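**Trorard Neighborhood Watch Adds Evening Walks This August**

TRORARD -- The Trorard Neighborhood Watch is happy to share that its evening safety walks will return in August, with 53 neighbors already signed up and plenty of room for more (yes, that means you!). Groups set out every Monday at 7 p.m. from the corner of Forka Street and Pitow Lane.
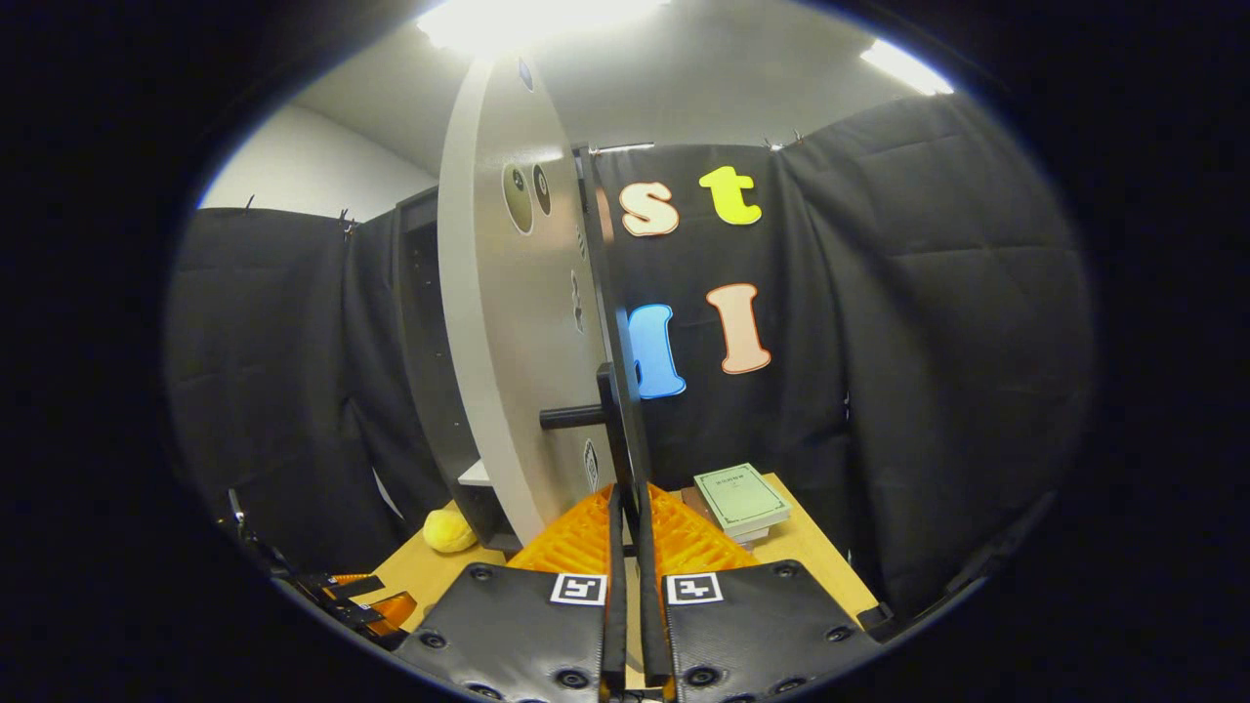

Walkers go in pairs, stick to the sidewalks and report broken streetlights, open garages or anything that feels off to the police non-emergency line. "We just want folks to know the people on their block," said organizer Yasaman Ranjbar. Sign up at the Mousavi Library front desk.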